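**Service notice for Grutell two-arm bench units: finger mount slip and late grip release**
Posted Tuesday, April 28, 2026

Applies to: all Grutell bench units shipped with the yellow printed gripper mount
Replacement kit: Ruddock mount kit, left and right
Status: open. Units may stay in use with the limits listed further down.

Grutell is a tabletop work cell with two aluminum arms and a two-finger gripper on each. It is sold for light handling jobs such as moving small boxes, opening and nesting trays, and passing parts from one side of the table to the other. The Pirnovville shop builds and repairs all units.

## What went wrong

In March a customer told us that the left gripper on their unit had let go of a part late. The arm had begun to lift away while the fingers were still closed, and the part was dragged across the table and dropped over the front edge. No one was hurt. The unit had logged 2,156 grip cycles at that point.

We found two separate faults on that unit.

The first is mechanical. The printed mount can creep under the clamp screws when the gripper has been run for long periods at full force. Once it has moved, the fingers no longer close square to each other. A part held by one corner can turn in the grip, and the controller reads the extra load as a good hold.

The second is in the controller software, Skillell. If the load reading is still high when the open command is sent, Skillell waits for it to fall before it reports "open." In versions before the current one, the wait did not stop the arm from starting its next move. The current version holds the arm still until the fingers report open, and stops with a fault if they don't.

Either fault can show up alone. A unit with the old software and a good mount will usually release on time, but we don't want customers to count on that.

## Which jobs are affected

Flat, smooth parts are the most likely to turn in the grip. Boxes gripped across their width with the part lying on the table are a common job on these units, and the pointed fingertips have a small contact area on that kind of part.

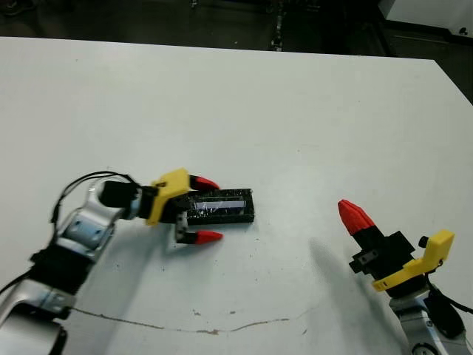 ## Limits until the kit is fitted

- Run both grippers at no more than half force.
- Do not hand parts from one arm to the other above the table. Set the part down and pick it up again.
- Do not lift glass, filled containers, or anything with a sharp edge.
- Keep hands off the table while either arm is powered, even if the display says "open."
- Stop the unit if a part is seen to turn in the fingers. Do not try to straighten it by hand.

Units that pass 1,000 grip cycles between mount checks should be taken out of use until they are checked. The cycle count is on the Service page in Skillell.

## How to check a mount

1. Park both arms and turn off the power at the wall.
2. Wait for the joints to settle. The arms can sag a little when power is removed, so support the wrist if it is raised.
3. Hold the yellow mount in one hand and the gripper body in the other, and try to rock one against the other. There should be no movement you can feel.
4. Close the fingers by hand, slowly. The tips should meet evenly along their length.
5. Look for pale lines in the plastic next to the screws. Replace a mount that has them, even if it feels tight.
6. Repeat for the other arm.

Do not tighten the screws to take up play. The plastic has already moved by then and more clamp force makes it worse.

After the power is back on, run a short test with a light box and an open tray on the table. Have one arm work while the other is parked clear, then change over. Watch the fingers during release and not the display.

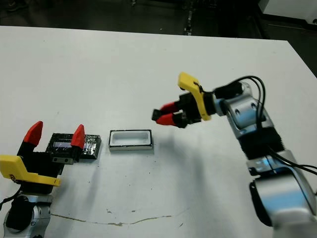
Run the test at half force first. If every release is clean, repeat it at the force you normally use, then write the cycle count on the service card. A single late release is a fail, and the unit should be switched off until the mount is changed.

## Replacement kit

The Ruddock kit contains two mounts, new clamp screws, and a torque card. The new mount is thicker at the screw holes and is printed solid in that area. Color is unchanged. Fingers and fingertips from the old assembly can be reused if they are not chipped.

Fitting takes some 38 minutes for a pair, including the grip calibration at the end. Calibration can't be skipped. Skillell will lock the gripper at half force until it is done.

Kits are free for affected units. Send the serial number of the unit, the cycle count for each arm, and the Skillell version to the Pirnovville service desk. If a part has been dropped or dragged, please send the fault log too, and keep the old mounts so that we can ask for them back.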